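Clotero Grid Kit: Frequently Asked Questions

We get a lot of mail about the Grid Kit (thank you, keep it coming!), and the same questions pop up often enough that Catarina Ramalho and I have put our answers on one page. If yours is missing, write to the help desk and one of us will get back to you.

What is the Grid Kit?

It's a floor and table layout for people who run pick-and-place practice with a two-arm robot on a pedestal. You get a roll of brown paper, blue masking tape, a printed layout guide and the software that draws up your task lists. You mark out cells, put an object in a cell, and the software tells you which cell it should go to next. Simple stuff, and we love how far you can get with it.

Does the robot come with it?

No, you bring your own. Any pedestal robot is fine as long as you can lay the paper flat and the arms can reach the cells you plan to use.

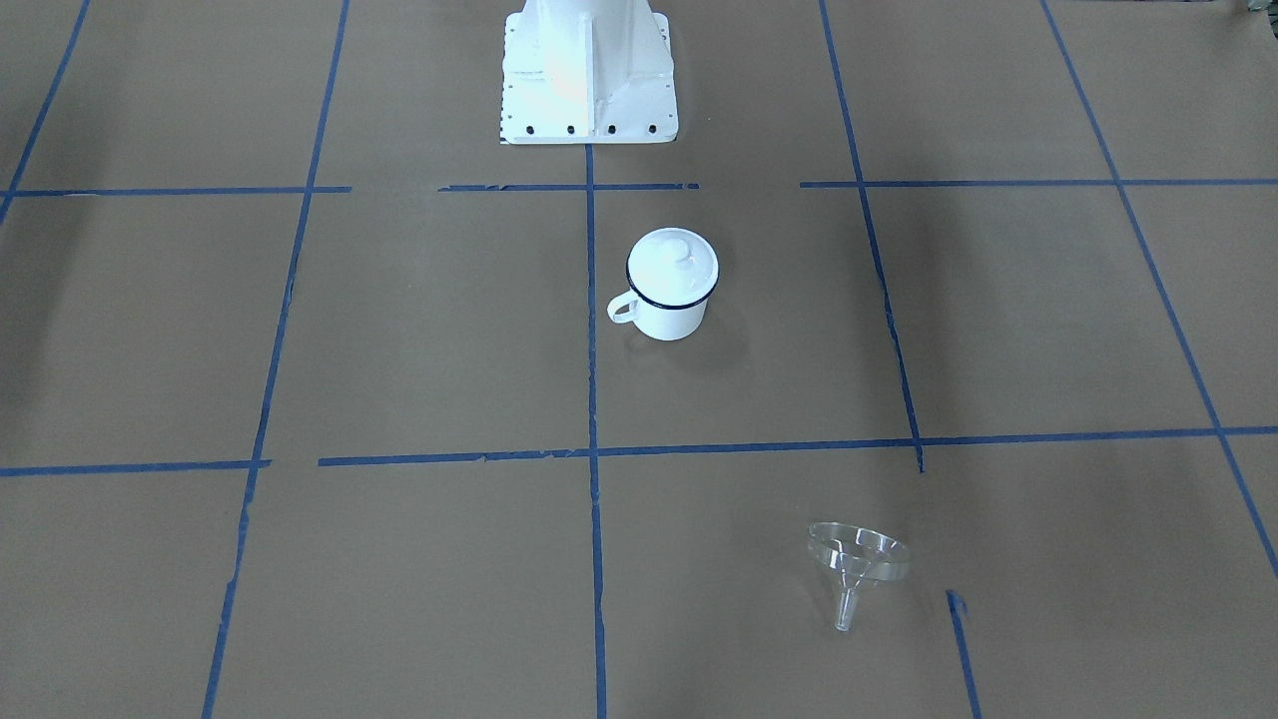 How big should the cells be?

Bigger than you think! Most first-time users tape a tight little grid and then find the arm has no room to come in from the side. Start with large rectangles and split them later if you need to. The guide has six layouts to copy, and layout 2 is the one I'd try first.

Do the lines have to be perfect?

Not at all. Tear the tape by hand, leave a gap, patch it with a short piece, it's fine. What matters is that you can tell at a glance which cell an object belongs to. Duarte Figueiredo at our Bettencourt workshop used to lay every line with a steel ruler, and he's given that up.

Which objects should I start with?

Things from a kitchen cupboard. A mug with a lid is a great one, because the handle can point any way you like and the lid gives you a second task for free. Save clear things like a plastic funnel for the second week. They're hard for cameras to pick out against the paper, and that's exactly why they're worth doing.

Can I use it on a table?

Yes, the same tape works on any smooth, matte top. Wipe the surface before you start, and press the crossings down well with your thumb. If you have a wrist camera, check its view over a crossing before you run a full list. 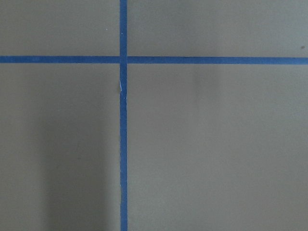

Photo: Clotero / Deolinda Coelho

You can lay the cross lines as separate pieces that meet at the upright, or run one long strip over the top. I like separate pieces, as you can swap a tired one without pulling up the whole row.

How many tasks can the software make?

A single list holds up to 1,000 moves. The Jollbridge team ran a list of 800 with us in August and came back asking for more, which made our month.

Can I buy just the paper and tape?

Yes, refills are sold separately. Ask for Glória Vilela when you write in, and tell her which layout you're using so she can send the right amount.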